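We use cookies to keep the list archive working. By continuing to read you accept this. [Accept] [Settings]

Re: Re: sourdough rye, the crumb is always gummy

Hello all, and hello Savvas,

Savvas Panagiotou wrote:
> I have now baked the Bonholm rye four times and each time the
> middle is sticky, like clay. The knife comes out with a grey
> film. I use the full water from the recipe and I bake until the
> crust is dark. My starter is young, I made it in April. Is it
> the oven, or the flour, or me? I cut the last one after two
> hours, when it did not feel warm any more.

I had the same trouble for a whole winter, so I will write what I changed, in the order I changed it.

First, the two hours. A loaf of this size is not ready to be cut when it stops feeling warm. I wrap mine in a linen cloth and leave it until the next day, and if I can be patient I leave it one day more. When I cut the same recipe early I had your grey film on the knife also.

Second, the starter. Rye needs a sour dough, more than wheat does. If your starter is young it may raise the bread quite well but not yet be acid enough, and then the starch breaks down in the oven and you get the clay. I would feed it for some weeks with wholegrain rye only, and keep it a little warmer. Before baking it should smell sharp, almost like apples.

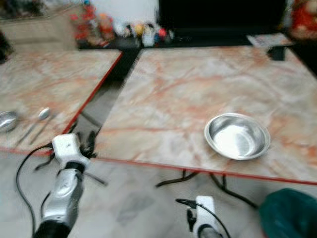

Third, the water. The recipe as printed comes from a 1968 booklet, and I think the flour of that time was coarser. With the Leltard medium rye I had to take away 42 grams of water before the dough would hold a shape under a wet hand. With the Gustis flour I took away less. I can not tell you the right amount for your flour, you must go down slowly and write it in a notebook.

About the oven I am less sure. I start very hot for ten minutes and then go down, and I bake much longer than I believed was sensible. The colour of the crust told me nothing useful. I bought a cheap probe thermometer and now I wait until the middle shows 97 or 98 degrees. My tin is the long Pacheco one with a lid. I take the lid off for the last part.

One question back to you – do you let the dough rise in the tin until it is at the top? I stop earlier, when I see the first small holes in the surface. When I waited longer the loaf sank and there was a wet line at the bottom.

If somebody still has the second part of the booklet, with the malted loaf, I would be glad of a copy. Mine ends in the middle of the ingredients.

With kind regards to everybody,
Ilze

Get the monthly list digest by email. Enter your address to subscribe. You can unsubscribe at any time.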